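Intercambio de postales: lo que hay que saber antes del cierre

Va rápido porque esta hoja sale en un rato y todavía falta maquetar la última página.

Seguimos con el intercambio. Se han apuntado 41 personas, más de las que esperábamos, y el reparto de direcciones se hace en febrero. Quien quiera entrar todavía puede, un correo con nombre, dirección completa y si acepta envíos de fuera. Lo de la dirección completa va en serio: piso, puerta, código postal. El año pasado volvieron 19 sobres y casi todos por lo mismo.

Krešimir Mladenović lleva otra vez las listas. Escribidle a él, no a mí, que yo pierdo los papeles. Responde por las noches, a partir de las diez.
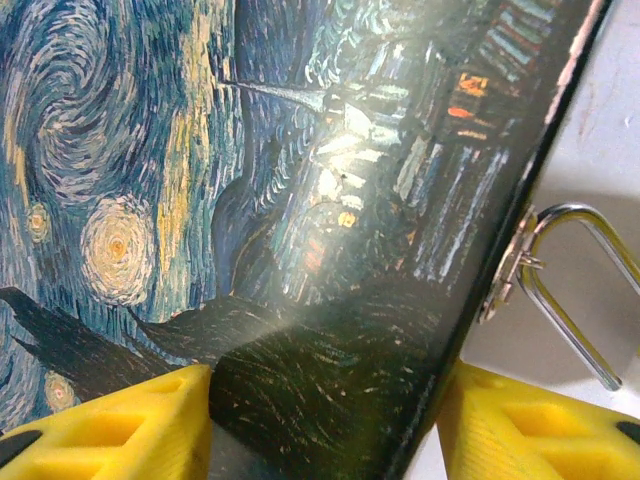 Normas, las de siempre. Una postal por persona asignada, escrita a mano, con sello de verdad. Nada de franqueo impreso, que media lista colecciona sellos y se disgusta. El texto es libre. Si no se os ocurre nada, contad qué habéis comido, funciona muy bien. Se agradece letra legible – a Ilir Shehu le llegó una que tardó dos tardes en descifrar y al final era una receta de lentejas. La hizo, por cierto. Muy buenas.

Sobre el papel: las de cartulina Marnosum aguantan bien la pluma pero tardan en secar. Las de Nanex son más finas, con bolígrafo perfectas, con rotulador se pasa todo al otro lado. Las satinadas de Clesis bonitas pero imposibles, el matasellos se corre y la tinta tambien. Si usáis satinada, escribid con bolígrafo y dejadla un rato al aire.

Álbumes. Nos preguntan mucho por el tema de guardar. Fundas sin PVC, en vertical, lejos del radiador. Nada de celo, nada de esas esquinas adhesivas de los ochenta, dejan cerco amarillo y no sale. La caja de zapatos vale mientras no esté en el trastero. Si hay humedad, un sobrecito de gel de sílice y cambiarlo de vez en cuando. 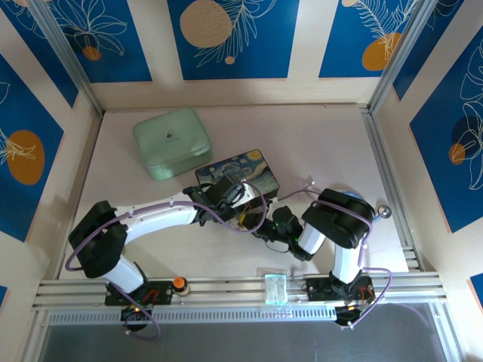

Más cosas. El archivo va por 963 postales escaneadas, anverso y reverso. Falta poner fecha a un monton, los matasellos de los años cuarenta se leen fatal. Si alguien tiene buena vista y una tarde libre, se reparten por lotes y se hace desde casa. No hace falta saber nada, solo paciencia y una lupa.

El lote Sotelo ya está ordenado: 319 piezas, casi todas de balnearios, con muchas escritas por la misma mano a lo largo de veinte veranos. Siempre a una tal Amparo, siempre con queja del tiempo. Da para un artículo y ojalá alguien lo escriba, aquí no llegamos. Se puede consultar pidiendo hora, por la mañana mejor. Lápiz sí, bolígrafo no. Las piezas no salen de la sala, lo siento por los que pidieron llevárselas.

Del mercadillo de marzo aún no hay sitio confirmado. En cuanto se sepa, se avisa. Las mesas se asignan por orden de solicitud y los que repiten no tienen preferencia, ya lo hablamos.

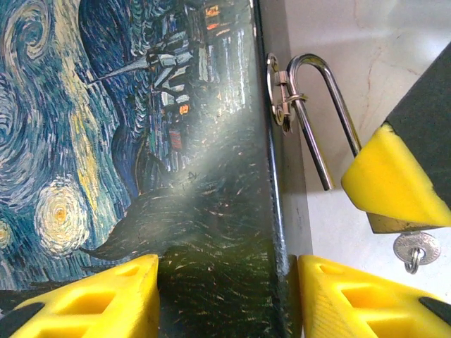 ¿Puedo mandar la postal dentro de un sobre?

Mejor sin sobre, porque se pierde el matasellos sobre la tarjeta y a muchos es lo que más les gusta. Con piezas antiguas o muy delicadas sí se admite, pero avisad antes a Krešimir para que lo apunte en la lista.

Cuotas: siguen igual. Quien no haya pagado, que pague, por favor. Las altas del intercambio se cierran a final de enero, a las ocho de la tarde del último día, y a las ocho y cinco ya no.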